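세면대 위를 비우는 데 걸린 16일

욕실 상판 하나 닦겠다고 시작한 일이 어쩌다 생활 습관 이야기가 되어 버렸는지, 물때와 병뚜껑과 검은 돌에 관한 수다

저는 집에서 제일 작은 평면이 제일 빨리 어질러진다고 믿는 사람이에요. 식탁은 그래도 밥 먹을 때마다 한 번씩 치우잖아요. 그런데 세면대 상판은 하루에 열 번을 넘게 들르면서도 치운다는 생각 자체를 안 하게 되더라고요. 손 씻고, 물 튀기고, 뭐 하나 내려놓고, 나가고. 그게 전부예요. 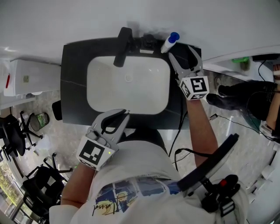
그러다 지난 12월, 상판 위에 나와 있는 물건을 죄다 바닥에 내려놓아 본 적이 있어요. 세어 보니 21개였습니다. 스물한 개요! 칫솔 두 개 꽂힌 컵까지 하나로 쳐서 그 정도였으니 속까지 셌으면 더 나왔겠죠. 반쯤 남은 핸드크림이 세 통, 머리끈이 한 뭉치, 언제 받았는지도 모르는 샘플 로션, 뚜껑이 굳어서 안 열리는 가글. 제가 매일 보면서도 안 보고 살던 것들이에요. 욕실 바닥에 쪼그리고 앉아 그 줄을 보고 있자니 좀 창피하기도 하고 웃기기도 하고 그랬어요.

그날 다 버린 건 아닙니다. 저는 한 번에 확 버리고 나면 꼭 후회해서 다시 사는 사람이라(욕실용 가위를 그렇게 세 번 샀어요), 이번에는 좀 느리게 가 보기로 했어요. 바구니 하나에 몽땅 담아 두고, 필요할 때마다 꺼내 쓰고, 꺼낸 것만 상판으로 돌려보내기. 16일 동안 그렇게 살아 봤습니다. 원래는 보름만 하려고 했는데 하루를 까먹어서 하루를 더 붙였어요.

첫째 주는 의외로 재미있었어요. 아침에 세수를 하려는데 클렌징폼이 없어서 젖은 얼굴로 바구니를 뒤지고, 밤에는 치실을 찾느라 또 뒤지고. 귀찮긴 한데, 귀찮으니까 진짜 쓰는 물건이 뭔지가 바로 드러나더라고요. 손비누, 칫솔, 치약, 클렌징폼. 이 넷은 첫날 저녁에 벌써 돌아와 있었어요. 핸드크림 한 통이 사흘째에 돌아왔고, 그다음부터는 한참 조용했습니다.

그런데 상판을 비워 놓으니 이번에는 상판 자체가 눈에 들어오는 거예요. 이게 문제였어요.

저희 집 상판은 검은 돌입니다. 이사 올 때 전 주인이 꽤 자랑스러워하면서 넘겨준 물건인데, 검은 돌을 집에 들여 본 분은 아실 거예요. 물방울이 마르면 하얗게 자국이 남습니다. 흰 세면기는 머리카락이 보이고, 검은 상판은 물때가 보여요. 흰 것과 검은 것을 붙여 놓으면 둘 다 보이고요! 저는 그동안 물건으로 그 자국을 가리고 살았던 모양이에요. 가글병을 들어낸 자리에 동그란 테두리가 얼마나 또렷하던지.

처음에는 식초를 찾았어요. 물때에는 식초라고들 하니까요. 그런데 분무기에 막 담으려다가 멈칫했습니다. 돌이라고 다 같은 돌이 아니고, 대리석 계열은 산에 닿으면 표면이 상해요. 광이 죽어서 뿌옇게 되는데 그건 닦아서 돌아오는 종류의 얼룩이 아니에요. 저희 집 돌이 화강석인지 대리석인지 인조석인지 저는 아직도 확실히 모릅니다. 전 주인은 그냥 '좋은 돌'이라고만 했거든요. 그래서 식초는 수전 주둥이에만, 그것도 휴지에 묻혀서 잠깐만 쓰고 돌에는 안 댔어요. (검은색 수전도 도장이 약한 게 있으니 너무 오래 감아 두진 마시고요. 저는 몇 분 만에 풀고 바로 물로 헹굽니다.)

상판에는 결국 미지근한 물에 중성세제 한 방울이었어요. 시시하죠? 저도 시시했어요. 그래서 중간에 동네 욕실용품점 그렐타흐(Greltach)에 가서 돌 전용 세정제도 하나 물어봤습니다. 이름이 멋진 걸로 보여 주시길래 기대를 했는데, 사장님이 제 이야기를 한참 들으시더니 도로 선반에 올려놓으시더라고요. 마른 수건부터 써 보고 다시 오라고요. 장사를 그렇게 하셔도 되나 싶었지만, 그 집에서 나올 때 제 손에는 극세사 수건이 다섯 장 들려 있었으니 손해는 안 보셨을 거예요.

수건 이야기는 좀 길게 하고 싶어요. 저는 세정제보다 수건이 훨씬 중요하다는 쪽으로 완전히 넘어갔습니다. 전에는 낡은 면수건을 썼는데 이게 물을 먹기는 먹어도 끝에 얇은 막처럼 물기를 남기고 보풀까지 떨어뜨려요. 검은 상판에 하얀 보풀이라니, 닦고 나서 더 지저분해 보이는 마법이죠. 결이 짧고 톡톡한 극세사로 바꾸니까 두 번 훔치면 끝이에요. 한 번은 넓게, 한 번은 뒤집어서 마른 면으로. 그 수건은 세면대 옆 고리에 걸어 두고 이틀에 한 번 빨아요. 섬유유연제는 안 넣습니다. 넣었더니 물을 밀어내더라고요.

순서도 하나 정했어요. 위에서 아래로, 마른 데서 젖은 데로. 벽 아래쪽을 먼저 한 번 훑고, 수전 뒤를 닦고, 상판 앞쪽, 그다음에 세면기 안쪽. 예전에는 눈에 띄는 세면기부터 박박 닦고 상판으로 올라갔는데, 그러면 세면기에서 묻은 거품이 수건을 타고 상판으로 따라 올라와요. 한 집에서 몇 년을 살면서 그걸 거꾸로 하고 있었던 거죠.

그리고 수전 뒤! 수전 뒤와 벽 사이의 그 좁은 골목 말이에요. 여기는 손이 안 들어가고, 손이 안 들어가니까 안 닦고, 안 닦으니까 안 보게 되고. 저희 집은 벽이 하얀색이라 돌과 벽이 만나는 실리콘 선이 조금만 거뭇해져도 바로 티가 나요. 저는 나무젓가락에 수건 끝을 감아서 밀어 넣는 방법을 씁니다. 칫솔로도 해 봤는데 물이 사방으로 튀어서 얼굴에 다 맞았어요. 젓가락이 낫습니다.

아래로 파묻힌 언더마운트 세면기를 쓰는 분들은 테두리 밑도 한번 손끝으로 훑어 보세요. 상판이 세면기 위로 살짝 덮이는 그 안쪽 면이요. 위에서 보면 아주 말끔한데 손가락을 넣어 보면 미끈할 때가 있어요. 저는 처음 만져 보고 소리를 질렀습니다. 가족이 뛰어왔어요. 별일 아니라고, 세면대라고 했더니 도로 가더군요.

그다음은 병 이야기인데요, 상판에 뭘 올려 두느냐만큼 그게 어디에 어떤 모양으로 있느냐도 꽤 크더라고요. 저는 펌프형 비누를 오른쪽에 두는 사람이었는데, 오른손잡이가 오른손으로 펌프를 누르고 왼손으로 받으면 비누가 수전 위를 지나가면서 한 방울씩 떨어져요. 그 한 방울이 매일 쌓여서 수전 밑동에 허연 고리를 만듭니다. 왼쪽으로 옮기고 나서 그 고리가 없어졌어요. 며칠은 허공을 눌렀지만요. 손이라는 게 참 고집이 세서, 없는 펌프를 그렇게 열심히 눌러요.

병 밑바닥도 문제예요. 바닥이 오목한 병은 그 안에 물이 고여서 상판에 도장을 찍습니다. 저는 스탈린... 이렇게 읽으면 안 될 것 같은데, 아무튼 Staline이라는 작은 도자기 공방에서 만든 납작한 받침을 하나 샀어요. 발이 세 개 달려서 바닥에서 조금 떠 있는 물건이에요. 솔직한 감상은, 예쁜데 받침을 또 닦아야 한다는 것. 그래도 돌을 닦는 것보다는 받침을 들고 가서 물에 헹구는 쪽이 훨씬 쉬워서 지금까지 쓰고 있습니다. 누워 있는 병은 좀 더 골치예요. 거의 다 쓴 샴푸나 로션을 마지막까지 짜 쓰겠다고 눕혀 두는 분들 많으시죠? 저도 그래요. 그런데 눕힌 병은 꼭 굴러서 구석으로 들어가고, 뚜껑 틈으로 조금씩 새요. 이제는 작은 컵에 거꾸로 꽂아 둡니다. 컵은 새도 그만이니까요.

둘째 주로 들어가면서는 아래쪽이 신경 쓰이기 시작했어요. 욕실 바닥이 베이지 계열이라 웬만한 건 안 보이는데, 안 보인다고 없는 건 아니더라고요. 맨발로 걸으면 발바닥이 다 압니다. 휴지통 자리도 그때 바꿨어요. 전에는 뚜껑 달린 통을 문 옆에 뒀는데 머리카락 한 올, 화장솜 한 장을 버리러 거기까지 가기가 싫어서 전부 상판 위에 잠깐 두는 거예요. 잠깐이 저녁까지 가고요. 둥근 통을 세면대 바로 옆에 갖다 놓으니 그 '잠깐'이 확 줄었어요. 뚜껑도 없앴습니다. 손님들 보기엔 덜 예쁘겠지만 매일 쓰는 건 저니까요.

서랍은 한 번 실패했어요. 상판을 비웠으니 당연히 서랍이 터지죠. 체르빈스키(Czerwiński)라는 데서 나오는 칸막이를 주문했는데, 제가 서랍 안쪽이 아니라 앞판 너비를 쟀더라고요. 도착한 칸막이가 서랍에 안 들어가서 지금 주방에서 숟가락을 담고 있습니다. 주방에서는 아주 잘 써요. 욕실 서랍에는 결국 과자 상자 뚜껑을 잘라서 넣었는데 모양은 별로여도 젖으면 바꾸면 되니까 마음이 편해요. 치수를 재실 분들은 꼭 서랍을 다 빼서 안쪽 바닥을 재세요. 배관이 지나가는 자리 때문에 안쪽이 파여 있는 서랍도 있고요.

바구니는 마지막 날에 정리했습니다. 남은 것들을 보니 생각보다 고민이 안 되더라고요. 샘플 로션은 날짜가 한참 지났고, 안 열리는 가글은 끝까지 안 열렸고, 핸드크림 두 통은 방마다 하나씩 옮겼어요. 머리끈은 늘어난 걸 빼니 한 줌도 안 남았고요. 딱 하나, 향초를 못 버렸습니다. 켠 적은 없는데 여행 가서 산 거라서요. 지금은 거실 책장에 있고 거기서도 안 켭니다.

요즘 저녁 루틴을 말씀드리면, 마지막으로 양치한 사람이 수건으로 상판을 한 번 훔칩니다. 그게 다예요. 처음에 타이머를 맞춰 보니 20초였어요. 저희 집은 마지막으로 양치하는 사람이 거의 항상 저라서 사실상 저 혼자 하는 규칙이지만요. 가끔 제가 먼저 잠든 날 아침에 나가 보면 상판에 하얀 점들이 별자리처럼 찍혀 있어요. 그런 날은 그냥 커피부터 마시고 나중에 닦습니다.

배수구 얘기를 안 하면 서운하죠. 세면기 한가운데 조그만 배수구는 마개를 돌려서 빼는 방식과 당겨서 빼는 방식이 있는데, 저는 이걸 모르고 몇 년 동안 고정된 줄 알았어요. 어느 날 힘을 주었더니 쑥 빠지더라고요. 그 밑에서 나온 것에 대해서는 식사 전후에 읽으시는 분들을 생각해서 생략하겠습니다. 지금은 일주일에 한 번 빼서 못 쓰는 칫솔로 문질러요. 끼우기 전에 고무링이 제자리에 있는지 보는 것도 잊지 마시고요. 저는 한 번 고무링을 흘려보낼 뻔해서 맨손으로 낚아챘습니다.

비용도 궁금해하실 것 같아 적자면, 수건 다섯 장에 받침 하나, 그리고 숟가락통이 된 칸막이까지가 전부예요. 돌 코팅제도 알아보긴 했어요. 제탕스(Jetance)라는 제품을 지인이 권해서 장바구니에 넣어 두고 후기를 읽기 시작했는데, 후기가 714개나 되는 거예요. 새벽 1시까지 읽었습니다. 절반은 물방울이 또르르 굴러간다고 좋아하고 절반은 얼룩덜룩해졌다고 울고 계셔서 결국 못 샀어요. 돌 종류부터 알아야 살 수 있는 물건인데 저는 여전히 '좋은 돌'밖에 모르니까요. 구석에 한 방울 떨어뜨려서 시험해 보라는 조언도 많던데, 구석이라도 망치면 매일 볼 사람이 저잖아요.

아, 그리고 조명요. 상판을 닦을 때 천장 등만 켜면 물자국이 안 보여요. 저는 휴대폰 손전등을 상판에 거의 눕혀서 비춰 봅니다. 옆에서 빛이 들어가면 자국이 전부 일어나요. 너무 자주 하면 정신 건강에 안 좋으니 한 달에 한 번 정도만 하시길 권해요. 저는 처음에 재미를 붙여서 거울이며 수건걸이까지 다 비춰 보다가 욕실에서 저녁 시간을 통째로 날린 적이 있습니다.

지금 상판에 나와 있는 건 손비누와 칫솔컵, 치약, 클렌징폼, 핸드크림 한 통이에요. 오늘 아침에 보니 머리끈이 하나 올라와 있더라고요. 제 건 아닌데 일단 서랍에 넣어 뒀어요.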